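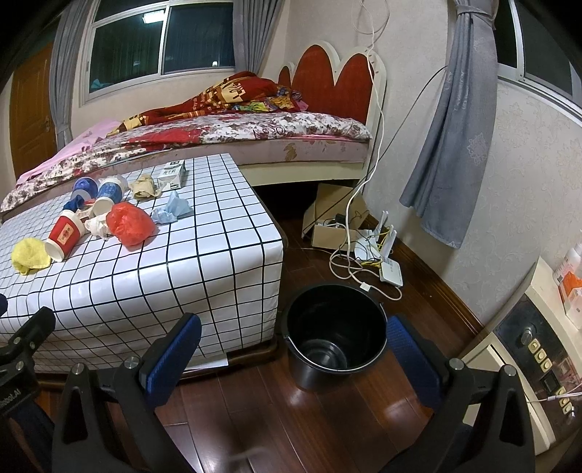 Bucket between the fingers, cups and cloths waiting on the ottoman. Bedroom cleanup, evening session.

Home | Opinion | Visits | Archive | Contact

Last updated August 4, 2024

Writing this fast because I'm on deadline for two other things, so forgive the shape of it.

Went to the Drendesent open day. They do household robots, or they want to. Right now they mostly do the part before the robot, which is a person with a gripper in their hand picking up trash. Over and over. I watched for most of an evening and I came away thinking this is the only honest demo I've seen in years.

Compare Trodard, back in April. Big hall, lights, a humanoid folding one towel on a bare table. Same towel, same fold. People clapped. I clapped, God help me. Then I went home and looked at my own bedroom and there was no towel on a bare table anywhere in it.

Drendesent gave us a bedroom. Real mess. Red paper cup on its side, a white one standing behind it, a yellow cloth in a heap, a red plastic bag knotted and fat with something. Rumpled comforter on the bed. A router on the floor with cable going everywhere. Nothing was lined up for the guests. The job is trash in the bucket, cloths left alone, and try explaining to a machine why a crumpled tissue goes and a crumpled cloth stays. I had trouble explaining it to myself.

Sylvie Landry ran the session. I asked how many runs they had so far and she said 2,737, of which 193 were thrown out because the person did something dumb. She didn't say dumb. She said "inconsistent." I liked that they count the bad ones.

Now the complaints, becuase I have them.

First, the talk. Cledwyn Lougher gave a speech beforehand and promised a working home unit in 3 years. Why? Who asked? The demo was strong enough without a date on it, and the date is the thing everybody will remember when it slips. Every company does this. Stop doing it.

Second, pay. The people holding the grippers are doing the skilled part. A good operator comes at a paper cup from the side so it doesn't crush. That's knowledge, it came out of somebody's hands, and I'd like to see it paid like knowledge. I asked what the rate was and got a very smooth non-answer. Drendesent also has a team in Lagos and I asked if they get the same rate. Same smooth answer. Publish it.

Third, whose bedrooms? Marek Mikuš was standing next to me and said the floral bed cover looked like his grandmother's, and he's right that it matters. A robot that has only met gray showroom furniture is going to be useless in most of the homes I've lived in. So more rooms like this one. But a bedroom is private, and I want to know who sees the footage and for how long. The handout had 8 pages and one paragraph on that. One.

They let visitors try. I dropped the cup twice. You have no feeling in the fingertips, so you're squeezing by eye, and after around ten minutes my wrist hurt. Everyone who writes about robots taking over housework should have to do this before they're allowed an opinion, me included.

So go if they run another one. Skip the speech, get to the bedroom early, ask about the rate. If enough of us ask they'll have to come up with an acutal number.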